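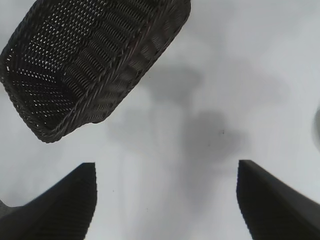

Wrist view over the woven basket, fingers open.

Buvero Wrist Kit – research edition

Hi, I'm Morag Shearer, and I look after the Buvero kit at Foninov. People keep asking what the camera-only approach gets you on awkward containers (fair question!), so I've put our latest result right on the product page.

Dark weaves are a pain. All those little perforations let the white table show through, and a depth sensor will happily treat each one as a hole in the world. So Cameron Leckie and I dropped depth completely and trained a policy on wrist video alone. It learns from the rim, the outline and the soft shadow on the table, and it picks its own approach angle as it goes.

We recorded 1,352 demonstrations by hand at our Clestdale lab, all on plain white tabletops, and then held back 17 containers the policy had never met. It got a clean grasp on 93 percent of the trials with those. I was hoping for something in the eighties, so I was pretty thrilled!
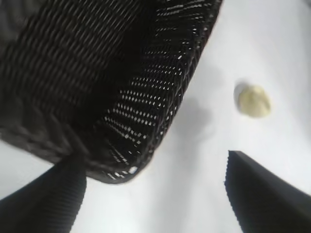 Black mesh upper left, ribbed fingertips below, small yellow item off to the right.

Small things sitting nearby were the harder part. Our first version kept drifting toward anything bright, so version 2 adds a short masking step before each move – it costs a little speed, and I think it's well worth it.

What's in the box:
Wrist camera and bracket
One pair of ribbed black fingertips
Trained weights and training code
Sutherland calibration card

It still struggles on dark tables, where the shadow cue mostly disappears. We're recording more data for that now, and the new weights will be a free download in September.

Page updated 9 Jul 2026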